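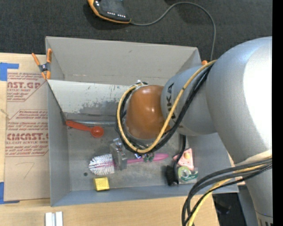
2019-06-12

I've rewritten our bin picking rules for the third time. The first version was a page and a half and people skipped it. The second was a wall chart, which got read once. This one is short enough to go through before each session, so I'm posting it here in case it's useful to anyone running a similar setup.

Some background. Prakura is our picking project. One arm, one metal bin, a mixed lot of household things, and a logging program called Siltel that writes down every attempt. In March we ran 700 attempts and had to throw out 386 of them. The arm did its job in most of those. We threw them out over bad notes: a bin that had moved between runs, or an object swapped without anyone writing it down.

## Before the arm moves

- Clamp the bin to the table and push on each side by hand. If it slides, clamp it again and redo the bin position check.
- Write down the object set by name. "Brush" is no good when there's a toilet brush and a small black one in the same bin. Same goes for anything pink.
- Look at the cables with the arm at its lowest planned point, then at its farthest reach. Cables that hang near the gripper need slack, but a loop that drops into the bin can drag objects around.
- Clear the table on the side where you stand. Flat sheets get taped down or taken away.

The cable check is the one I get asked about most. There's no single right amount of slack. I run the wrist through its full turn at slow speed and watch the loop the whole way. It takes 2 minutes and I do it every time, even if I was the last person to use the arm.

## While it's running

- One person has the stop button and does nothing else. No typing notes, no phone.
- Hands stay out of the bin until the arm is stopped and the person with the button says so out loud.
- If an object ends up under a cable, leave it alone and log it. Don't nudge it back.
- Look into the bin between attempts. Tall things like a brush on end behave differently from the same thing lying flat, so the log should say which it was.
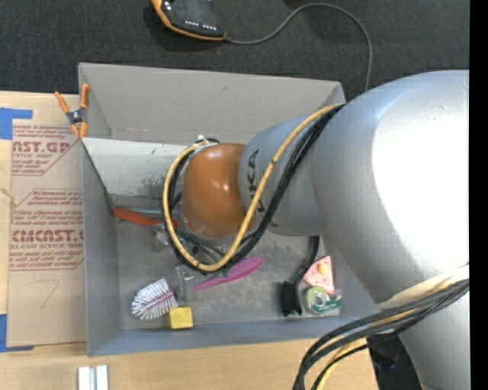
## Afterward

- Park the arm clear of the bin before you reach in for anything.
- Save the Siltel log before unclamping. We lost 52 attempts by doing it in the other order – the bin position is read at save time.
- Wipe the bin floor. Dust and scuffs change how the surface looks to the vision software.
- Note any new mark on the bin or cables, even a small one.

I borrowed the stop button rule from the Karunaratne shop manual, where it's written for much bigger cells than ours. I still want a rule for how long an object stays in the set before it gets replaced. The Flindel checklist has one based on wear, but it was written for cardboard boxes and doesn't carry over well to sponges and brushes. If you have one that works for soft things, leave it in the comments.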